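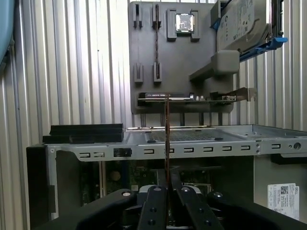 Sobia Rizvi apologizes for the noise before I have even sat down. There is a compressor on the other side of the wall, she says, and it always picks the start of a conversation to kick in. She has looked after the memory cell at Fula for 3 years, ever since the first arm was bolted down, and she talks about it the way some people talk about an old car they are fond of.

The cell puts parts into used desktop computers and takes them out again — memory, processors, drives, cards — and most of her day goes into the part before any of that happens. "Everybody wants to hear about the arm," she says. "The arm is fine! The arm was fine the day it came out of the crate. What I look after is where everything sits."

By that she means the holders. Every loose part has to wait somewhere the gripper can find it, standing the right way up, with enough room on both sides for the fingers to close. Fula's first holders came from a shop called Clamitz, and she still likes them, but they were made for parts that never changed. Now she draws most of them herself and prints them in plain gray. A holder that is a hair too tight will hang on to a memory stick when the arm pulls, and one that is too loose lets the stick lean, and then the arm picks it up leaning and carries the mistake all the way over to the board.

"So you print it, you try it, you sand it a little, you print it again," she says, laughing. "My husband thinks I work with robots. I work with sandpaper."

I asked her what she checks first in the morning, expecting something about software, and she held up two fingers and pinched them together. It's the gripper. She wipes the fingertips, looks at the screws that hold them on, and closes them on a steel gauge she keeps in her coat pocket. If the tips don't meet square, a memory stick will turn slightly in the grip as soon as it touches the slot, and you will chase that problem for a whole afternoon thinking it is somewhere else. She did exactly that in July. 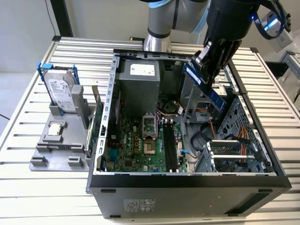

"Memory is the one I respect," she goes on. "A drive has some forgiveness in it, you can be a little bit sloppy and the cage will guide you. Memory has a notch and a long thin edge, and you have to push harder than feels polite."

The pushing is the part she tuned longest. She and a colleague from Quintero, the firm that helps with the controller, sat with one scrapped board and seated the same stick 40 times in a row, changing one number between tries and writing down what happened in a paper notebook (she showed it to me, coffee ring and all). They ended up with a slow approach, a light touch to find the slot, a small rocking motion, and only then the real push. She still does the first stick of any new board model by hand, with her own thumbs, so she knows how stiff the slot is before she asks the arm to do it.

Cables come next on her list. The cord to the gripper gets tugged and bent on every move, and she runs her hand along it at the end of each shift, feeling for a flat spot. She replaces it on a schedule now. The old way was to wait until the gripper dropped out in the middle of a job, and she doesn't miss it.

By her count the cell had seated 1,125 sticks on the current pair of fingertips when we spoke. She was in no hurry to change them, though a fresh set from Zakerico was already in the drawer, still in its bag. "They'll tell me," she says. "The grip gets a little shiny, and then it gets a little slippery, and then I put the kettle on and change them."

Before I left she wanted to show me one more holder, a processor rest she had redrawn the night before, and we stood there for quite a while talking about corners.

Filed under: Shop Floor Talks, Robot Upkeep, Refurbishing

3 comments

tallboy_mike
We had the same leaning problem with our printed holders. A small chamfer at the mouth fixed most of it for us. Does she print them standing up or lying down?

Greta P.
Loved this one, more of these please. I also carry a gauge in my pocket and my family also makes fun of me.

rk_benchwork
Would like to know what she uses to wipe the fingertips. Alcohol made ours go hard after a few months.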